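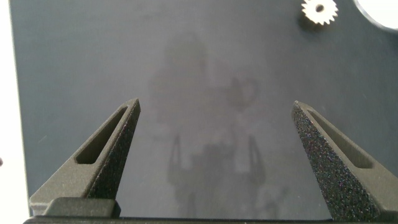
Gear bench, 31/05/2023

Dark mat is down on the white table. Victor wanted the green cutting mat. Victor was outvoted by Peninah and me, on the grounds that pale parts on a dark matte surface can be found again by people over forty. The old mat had glue on it from January and a burn that has never been claimed.

Job is the planetary set for the Kulkarni demo. Ring plate first, flat on the mat, then gears on top. The drawing has the pegs at 20 mm from center and calls the fit "easy." I'd like to meet whoever wrote that. Bore on part 379 is tight enough that Musyoka suggested a mallet, was refused, and went to make tea.

Tried the small gear on its own shaft in the vise. Goes on with a twist and a bad word. A lick of 600 grit inside the bore helps. Don't sand the pegs, they're molded with the plate and we have no spare until Bistgate answers their email.
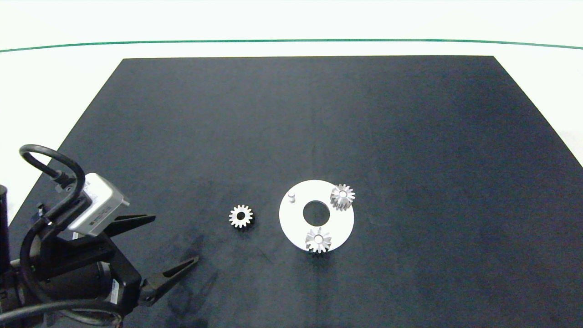
Ring plate with two gears on it, third gear on the mat to the left.

Teeth on the metal ones are sharp. Obadia has the plaster to prove it.

To do: order another plate, ask Botond where the feeler gauges live this week, write 648 on the lid of the gear tin before it goes back on the wrong shelf again.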